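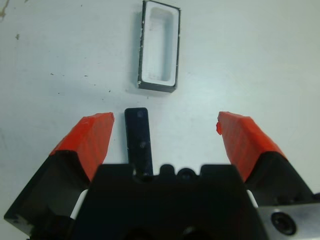

Red pads, fingers open over the white tabletop.

13/10/2020

Spent most of the day on the trail signs for the Flirnia coast walk. The new map panel is finally laid out at the size the harbor people wanted, and I have to say it looks great at arm's length (at two steps back the bird names vanish, so those go up a size tomorrow).

The total climb for the long route comes to 342 meters on my track. The old leaflet has it lower, and I trust mine more, but I'd love it if somebody walked the Tindance side again with a different GPS before we print anything. I did that stretch in July in thick fog and kept stopping to look for the cairns, so the track wanders all over the place up there.

Test pieces: two boards, one with the oil finish and one with the plain varnish. Both went through the salt spray box over the weekend. The varnish has gone cloudy along the bottom edge, the oil one is only a bit darker. Going with oil! Pangaribuan can send more of the same timber, but they want the order in one go, so 50 posts it is, and we'll have to find somewhere dry to stack them.

Bakance called about the kayak landing. They want the sign facing the water so paddlers can read it before they get out, which makes sense, but then hikers coming down the path only see the back of it. I sketched one with text on both sides — costs more, looks nicer. Waiting for their answer.

Still to do: the tide warning in bigger letters, the seal colony paragraph (too long, I got carried away), and the bus times, which change again for winter. Left the router bit for the small lettering in the top drawer. It needs sharpening, please don't use it on the oak.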